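Folding at Bokmont, five months in

Posted 2026-07-28

I work at a laundry called Bokmont. We wash for two small hotels and a long list of households, and the household side is where the folding piles up. In the spring the owners leased an arm to do part of it. The software is called Una, so everybody calls the arm Una too.

Before that, I folded for most of my shift. On a good day I could get through 80 pieces an hour if they were towels. Una does roughly 30, and that is with someone standing close enough to fix a bad grab. It doesn't get sore wrists, and it doesn't mind the end of the day, when I used to slow down a lot.

The household loads are the hard ones. Hotel linen is flat and always the same size. A family's bag has sweaters, T-shirts and odd pieces of cloth in it, and each has to be picked up in a different way. Thick knits come out of the bag in a lump. Thin cloth lies flat, and then the job is getting hold of a corner.
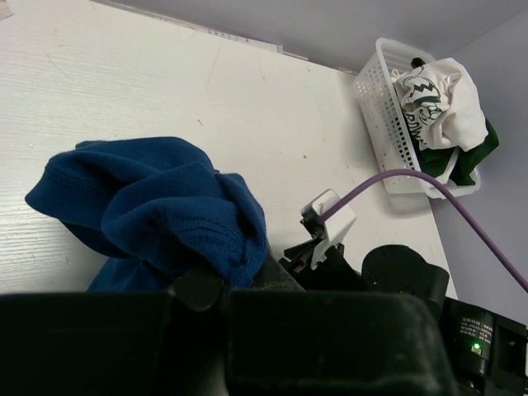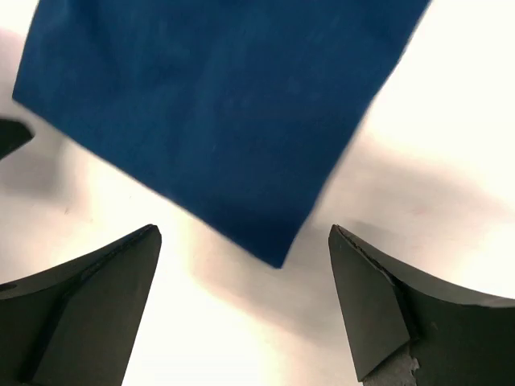 What my shift looks like now

I start by sorting. Anything with hooks, long straps or beads goes to the hand table. The rest goes over to Una. After that I check the folded stack and redo the ones I wouldn't want to hand to a customer. I also write down every piece it drops or gives up on, and that sheet goes to Yuxi Lu, who handles the settings and comes by from the Buenaventura branch.

I was worried about hours. So far mine are the same. One coworker moved to the front counter and likes it better there. Another left for a different job and wasn't replaced, and I think that is how it will go for a while. The owners say they will look at staffing again in August. I would like that conversation to include the people who do the sorting.

My hands feel better and my feet feel worse. I walk a lot more than I used to. I have asked for a second mat by the hand table.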